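Tile, again

23rd April

OK quick one, lunch break, sandwich in one hand.

We still haven't picked tile for the back hallway. Started this in August. Naveed says I'm overthinking it and Naveed has lived with the same beige carpet for his entire adult life so, moving on.

Where we're at. Went to Ultley on Saturday with Chantal, who has opinions. Came home with five samples and a headache. They're lined up along the baseboard right now and I keep stubbing my toe on the slate one. The slate is gorgeous. The slate is also way over budget. The quote for the whole job in slate was $1342 before labor, and before the guy even looked at our floor, which slopes. Everything in this house slopes.

The porcelain wood-look stuff is more like it. 56 square feet, plus extra for cuts. I used to be so snobby about wood look tile. My aunt had it in her kitchen and it was shiny and orange and squeaked. The new ones are matte and you can't feel the grain unless you really go looking. Chantal still says no. Chantal says get real wood or get something that looks like tile. Fair I guess, but Chantal doesn't have a dog that comes in the back door soaking wet every single mornng.

Then there's grout. Dark hides dirt, light looks fresh for a week. The sample card is all names like Oyster and Fog and I could not tell you which is which once I'm out of the store. Leaning light anyway. Also Sihan said run the tile up the walls too, all the way, and now I can't stop thinking about it. Would be so easy to wipe down. Might feel like a locker room. Hmm.

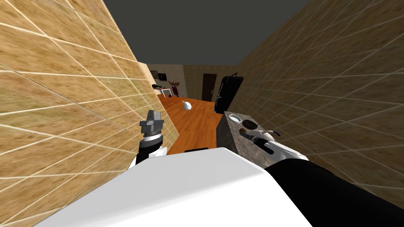
Wood-grain tile on both walls, thin white grout, charcoal ceiling.

The dark ceiling though! Did not expect to like that. Ours is popcorn and has a stain shaped like Ohio, so paint is happening no matter what. A quart of charcoal is cheap, will try a patch by the coat hooks first.

Need to call the tile guy back before he gives our slot away. Also need to return the slate. Ruoxi if you're reading this I still have your level, sorry, will drop it off thursday.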